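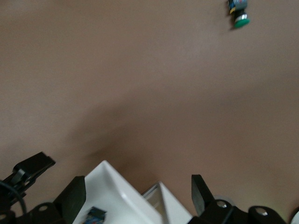
The glue stick has outlived the desk. I bought both in February, the desk from Berge for 320 dollars and the glue from the rack by the register at Stanard, and only one of them has given me no trouble.

The desk went back after 24 days. One leg was shorter than the others and the drawer opened by itself whenever a truck went by. Berge sent a replacement leg, which was also short, so at least they were consistent. After that I gave up on desks and started working at a plain table, which has no drawer and therefore no opinions about trucks.

What it does have is surface. I had forgotten what that was like. My old setup was a shelf that happened to be horizontal: mail, chargers, 2 dead markers, a Prollbridge catalog I was saving for the coupon (expired). Clearing it took a whole Saturday and most of a podcast I didn't enjoy.

My rule now is that a thing can stay on the table while I'm using it, and then it goes in the Prurkix bin under the window. The rule has held for eleven days. The bin is full and makes a noise when I push it with my foot - I am choosing to see that as a bin problem.

Next up is the hall closet, where I believe there is a tent. I don't camp. I'll report back once I've found the floor.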